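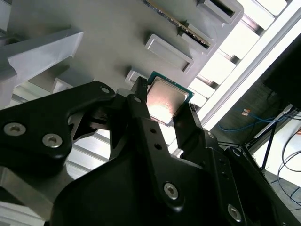 The Fourth Slot

The tray had four slots, and Ruben Postma had been told to care about all of them equally. He had tried. By the second week he had a favorite, the one at the top of the row, and he suspected Hilde Van Acker knew.

"You always check that one first," she said.

"It's closest to my coffee."

"You're not supposed to have coffee."

This was true, so he drank it.

They worked on the second floor at De Smet, in a room kept so clean that Ruben had begun to feel like the dirtiest thing in Zuvenau. The job was processors. A processor arrived, square and silver and very sure of itself, with its thin green border like the trim on a good napkin. It was set into a slot. It was looked at. Then it went on to Pelska, where other people looked at it, presumably with better chairs.

The ones that failed went into a drawer. Hilde ran the drawer. She had labeled it 817, after the form you had to fill in to open it, and over the years the form had grown to four pages, one of which asked if you had read the other three.

"What happens to them?" Ruben asked.

"They get written down."

"And then?"

"Then they're written down."

He thought about this through most of the afternoon. Each chip could do more arithmetic before lunch than his whole family had managed since the war, and one bad corner put it in a drawer with 40 others, under a box of gloves. His uncle had retired from Oler on much the same terms.

At ten to five a chip came up that he liked. He couldn't have defended it. The light caught the metal near one corner and turned it pink, and for a second it looked less like a component than like something you'd be offered on a saucer.

"This one's good," he said.

"You haven't tested it."

"I have a feeling."

Hilde put down her pen. In eleven years she had never met a feeling with a box on the form, though page three did have a space marked Other — she had always assumed it was for fires.

"Which slot?" she said.

He looked at the tray, then at his coffee, then at her.

"Top," said Ruben.

She sighed and wrote it down.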